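Reading time: 4 min

Simulated gripper in club project: objects slip out when the arm lifts

weronika_lis
Hello everyone. I am helping with the robotics club at our school in Stiserville, and I have a question for people who have more experience with simulation than me. Our students are making a pick-and-place task for the Drastby student competition. The first round is only in simulation, the second round is with the real arm. We meet every Tuesday after lessons, so time is short.

The problem is the grasp. The fingers close on the object, the contact looks good, and when the arm goes up the object slides down slowly, like soap. My students increased the friction until the value made no sense any more, and it still slides. One student wants to attach the object to the gripper with a fixed joint at the moment of contact. I don't like this, but I could not explain to him well why it is wrong. What would you check first?

zawadi.owino
Check the time step before friction. With a big step the solver cannot hold a stable contact, and you get exactly this slow creep. How many solver iterations do you have?

weronika_lis
We have 4 iterations. It was the default in the project file, and I admit we never touched it.

zawadi.owino
Then I would start there. Put 15 and look again. Return the friction to something normal first, otherwise you will not know which change helped.

ginette_mac
I will disagree a little with Zawadi. More iterations will hide the problem on a fast computer, and then the students with old laptops will suffer. In my experience with school teams it is nearly always the collision mesh. If they exported the finger straight from CAD, with all the bevels and holes, the simulator either makes a convex hull around it (so the finger is fatter than it looks) or it tries to use each triangle. Both are bad for grasping. Weronika, how many triangles does one finger have in the collision model?

weronika_lis
I asked the student who made the model. He says 735 for one finger, and the collision mesh is the same file as the visual mesh. I did not know that these can be two different files. Is it normal to separate them?

ginette_mac
Yes, very normal. Keep the nice one for the eyes. For contact, make two or three simple boxes, and put a flat box where the finger pad is. A student can do it in one afternoon.

zawadi.owino
I don't say the mesh is fine, 735 triangles for contact is too much. But boxes alone will not fix a creeping contact. I have seen a cube slide from perfect boxes. Do both, one after another, and write down the result each time.

hsieh_fan_40
Why not the fixed joint? For the first round only the score is important, and half of the teams do it. We used it last year and passed to the second round without any problem.

ginette_mac
And how was your second round?

hsieh_fan_40
Not so good, I agree. But we were there.

solange.rangel
I was in the jury for a smaller competition, not Drastby, so please read your own rules and don't trust me for this. In ours the fixed joint was allowed if the team wrote it in the report. My opinion as a teacher is different. If the object is glued at first touch, the students never learn that the gripper was 2 cm too high or turned to the wrong side. All grasps become good grasps. Maybe this is the explanation you can give to your student.

One more thing: ask them to show the contact points while the simulation runs. Most simulators have an option for it. If you see one point jumping from place to place, it is the mesh. If the points stay calm and the object still goes down, it is the solver or the gripping force.

weronika_lis
Thank you Solange, this is the sentence I was missing. I read it to him and he said "okay, but it is slower", so I count it as agreement.

We tried the advice in the order that was proposed. With normal friction and 15 iterations the object slides less, but it slides. With the box colliders and the old 4 iterations it holds for a short time and then falls. With both together it stays in the gripper during the whole lift. So Ginette and Zawadi were both right, and I hope both of you can live with this.

We have one question left. With the new colliders the fingers stop a little before they touch the object in the view, and there is a thin gap. The students don't like how it looks. I think our box for the pad is too thick, and on the next meeting we will make it thinner and test again with the smaller objects. If somebody knows a different cause, please write before Tuesday.

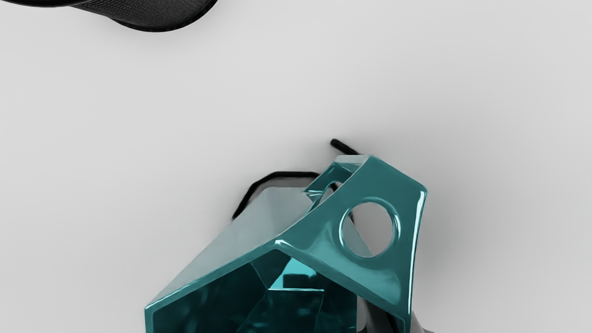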